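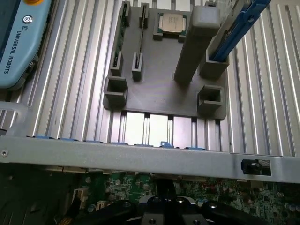
Drikosley

The Furham Pull-Out Pantry

If you have ever stood in front of a deep kitchen cabinet with a flashlight, looking for the paprika you know you bought last February, then you already understand why we are so fond of the Furham. It slides all the way out – every last inch of it – so the jars at the back come to you, and you can leave the flashlight in the drawer where it belongs.

The Furham fits a base or tall cabinet with a clear opening of 18 inches or more. The trays themselves are 17 inches wide, and they lift off for washing (warm water and a little dish soap will do nicely). You can set them at any height you like, and change your mind later when the cereal boxes get taller, as they seem to do in our house!

We've carried Flulirton slides on our pull-outs for years now, and they come standard here, with soft close included. If your cabinet is older, or a bit out of square, please measure the opening at the top, the middle and the bottom, and go by the smallest number.

Finishes: white, maple, or Frerichs gray
Price: $978, with all mounting hardware
Delivery: to your door, flat packed

Installation is extra, and so is removing your old shelves, but do ask us – we often combine it with a closet job in the same home, and that keeps the cost down. Bring your measurements or a rough sketch on the back of an envelope, and we'll happily work from that.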